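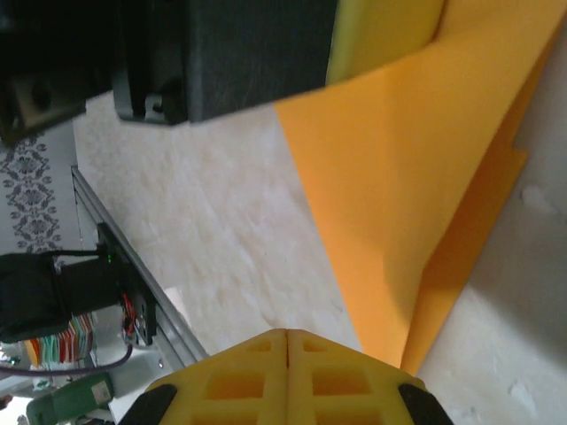
# Orange, With Marble

Welcome to the orange page. Regular visitors to the Uvstead gallery will remember the gray page, the brown page, and the page of greens that brought in more mail than everything else combined, most of it about whether teal counts. (It does not. Please stop writing.)

The rule for these pages is the same as ever: one strong color, one background that would like to be left alone, and as little fuss as I can manage. Orange has been on the list since I started, and I kept putting it off. It's a pushy color. You lay it on something quiet and the something quiet might as well go home.

My first thought was to put it against plain white, like a traffic cone in a dentist's office. Then I remembered how much I like a surface with some mottling in it, the sort of pale stone pattern that shows up on countertops, bathroom floors and the lobby of every bank built before I was born. It gives the eye something to do while it recovers.

## Flat, or nearly

I have a weakness for a plain rectangle. Folded things get all the attention, and there are whole books on napkins shaped like swans, but a flat sheet has nothing to hide behind. It also shows whether you laid it straight. A slight tilt bothers some people a great deal. I'm told it can be fixed in software, and I have decided not to learn how.

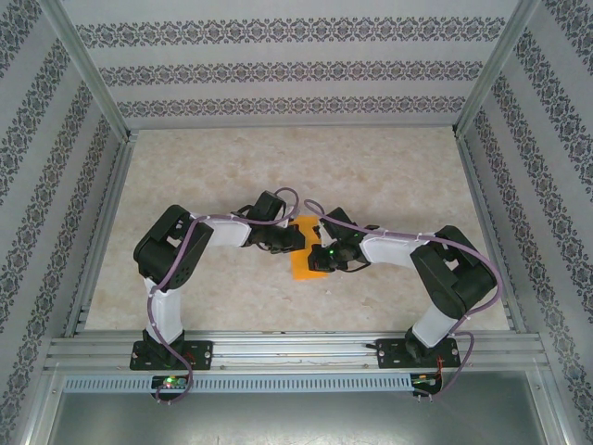 *Orange on beige, a few degrees off true. The pale specks at lower right stay in.*

On the specks: I got a long message about dust after the brown page went up, and my position hasn't changed. A surface without a crumb or a fleck on it looks like a catalog, and I already get the Berchtold catalog every month whether I want it or not.

Close up, orange turns out to be several colors standing very near each other. There is saffron, there is a paler yellow where a band runs across, and there is a deeper orange that only shows up along a crease. Printers hate this. The Prindamwood calendar people once ran one of my oranges as a kind of salmon — all 400 copies — and sent me a box of them as a thank-you.

## Now with wallpaper

I went back and forth on patterned walls. Marble patterning underneath and ornamental bands on three sides sounds like a hotel breakfast room. Pale gray saves it, I think. The bands are dark enough to notice and the rest keeps its voice down, and the orange sits in the middle looking pleased with itself.

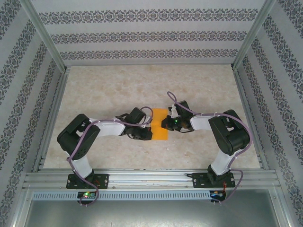

## Odds and ends

- Prints of the orange page aren't ready. Prints of the green page are, and there are 27 left.
- The Proltura paint chart I mentioned last time lists nearly forty oranges by name. Two of them are melons and one is "Sunday," with no further explanation.
- Several of you asked for a bigger text size. It is now bigger. If it's too big, the people who asked for it would like a word.
- Next up is purple, probably in December. Teal will not be included.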